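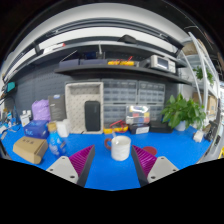 Handout 3: The gripper that closed late
Grernell, Robot Practice
March 9, 2021

I promised I'd write up the January failure properly, because I told it badly in the lecture (I got the order of things muddled and then we ran out of time). So this is the long version, with the questions for next time at the end. Please bring it with you, on paper if you can stand it.

## What we were trying to do

The job was dull on purpose. Pick up a drink bottle, move it, set it down on a coaster. Then the same with a mug. We collected the demonstrations with hand-held grippers, so a person does the task by hand, the camera on the tool records it, and the training code pulls two things out of each recording: where the gripper went, and how far open the fingers were at each moment. The path comes from the video. The opening comes from a separate sensor, with its own log file. Keep that in mind, it's the whole story.

We had 700 recordings when Jonatan Tveit kicked off the training run, and I was very pleased with them. I'd watched a lot of them myself. People were careful, the grasps were clean, the lighting was steady. I said something in the staff room about this being the best set we'd ever made, and Wayne Vachon still quotes it back to me.

## What the arm did

The Tredo arm got to the bottle beautifully. It came in at the right height, lined up with the fingers on either side, paused, and then started going up with the fingers still closing. Sometimes it caught the bottle near the cap and swung it. Sometimes it got nothing at all and carried on to the coaster with an empty grip, then very politely opened its fingers and set down nothing.

With the mug it was worse. The fingers clipped the rim on the way up and over it went. We lost a mug that afternoon, and a fair amount of water went under the bench.

My first guess was friction. I was sure the pads were slipping, so we cleaned them, and then we swapped them for a new pair. No change. My second guess was that we needed more recordings — this is everybody's second guess, and it costs a week if you act on it. Ravinder Li talked me out of it by asking whether anyone had plotted the finger opening against the video. I had not! I'd looked at the videos and I'd looked at the logs, and I had never once put them next to each other.

## Finding it
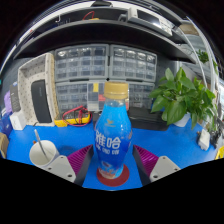

Two streams from two devices will each look perfectly healthy if you check them one at a time. To catch a shift between them you need a moment where one stream tells you exactly what the other ought to say. A bottle standing on its coaster between two open fingers, with a gap on both sides, is one half of that. If the log says the fingers are wide open here, it proves very little, because they may have been wide open for a good while. Step forward to the first frame where the pads touch the sides, though, and the log should stop falling right there, or close to it. Ours kept falling after the fingers had visibly stopped.

We stepped through a handful of recordings this way and got the same answer each time. The opening was 6 frames behind the video. At 25 frames a second, that's just under a quarter of a second. It doesn't sound like much until you remember how quickly a person grips and lifts. In most of our recordings the demonstrator was already on the way up by then, so the training data quite literally said "lift, and finish closing as you go." The arm had learned exactly what we'd shown it.

The cause was a setting. Someone had turned on smoothing in the logging program to get rid of a jittery reading, and the smoothing averaged over past samples, so everything came out late. The someone was me. I'd done it during setup, written it nowhere, and forgotten it.

## The part I want you to take most seriously

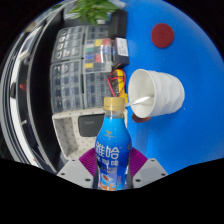
While we were still in the guessing stage, Maëlle Morin was standing at the arm when a bottle started to tip. She did what any of us would do and reached in to save it. The arm was still enabled and still running the policy. It came down toward the place where the bottle had been and closed on the side of her hand.

She was fine. The force limit tripped, the fingers opened, and she had a red mark that was gone by the evening. But I was the one at the stop button, and I was looking at my laptop. The force limit is there for the day when everything else has failed, and we'd let it become the first thing that worked.

Raymonde Boychuk wrote up the incident with us, and these are the rules we run under now. They apply to you as well, starting with your first session on the arm:

- The person holding the stop button does only that. No laptop, no notes, no phone.
- Whatever falls, falls. We use plastic bottles with the caps on, and towels are cheap.
- Hands go in after the person on the button says "stopped" out loud, and the drive light confirms it.
- If the arm does something odd twice, end the run and write it down before you try anything.
- No new policy runs at full speed. Start slow, and let somebody else decide when it's ready.

## How we fixed the data

We didn't throw the recordings away. The raw sensor values were still in the log files next to the smoothed ones, so Jonatan rebuilt the opening signal from those and we retrained. The closing then happened before the lift, as it should. We also added a sync check: at the start of every recording the demonstrator snaps the fingers shut and open in view of the camera, and a script compares the two streams. Anything that doesn't line up gets set aside for a person to look at.

I'd still like a check at the end of each recording too, in case the clocks drift along the way. Wayne thinks it's overkill. We haven't settled it.

## For next time

1. Suppose the raw values had not been saved. Could you have corrected the data by shifting the opening six frames earlier? What would you still be missing?
2. Which would you expect to suffer more from a late close, a slow careful demonstrator or a quick one? Sketch both curves.
3. Find one setting in your own group's logging setup that you can't explain. Ask whoever changed it.

Bring your sketches for question 2, even rough ones. I'll have the plots from the bad run on the projector and we'll start from those.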